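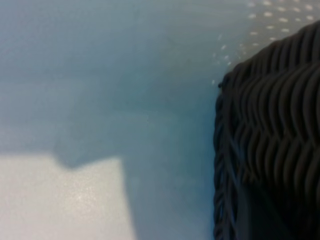

Wrist camera view, close in on a dark woven object over a blue surface.

Depth gating update for the wrist camera

The perception group at Stomden has merged a change to how the grasp planner treats close-range images. Until now the planner took every wrist frame at face value, including soft ones with very little edge detail. Blurred edges were giving it grasp points that moved from one frame to the next.

The new gate scores each frame for sharpness before it reaches the planner. If the score is too low, the planner keeps its last good estimate and the arm slows down. After 320 milliseconds without a usable frame, it stops and backs off 2 cm.

Tavion Kapoor tuned the threshold on 1,571 saved frames. Dark, ribbed textures were the hardest to set -- their shadows merge and the score drops even when focus is fine. A separate threshold for dark regions is planned for September.

The gate is on by default in the Detitz branch. To turn it off, set the sharpness minimum to zero and restart the planner node. Logs now record the score with each frame. Send odd results to Mavis Ridgeway.

Comments

pzivk: Does the score use the whole frame or just the target region?

Tavion Kapoor: Target region plus a small margin.

mridge: Please attach the log, not a screenshot.

Recent items
Venasora simulator: new lighting presets
Replaying logs without the arm
Živković calibration notes, part 2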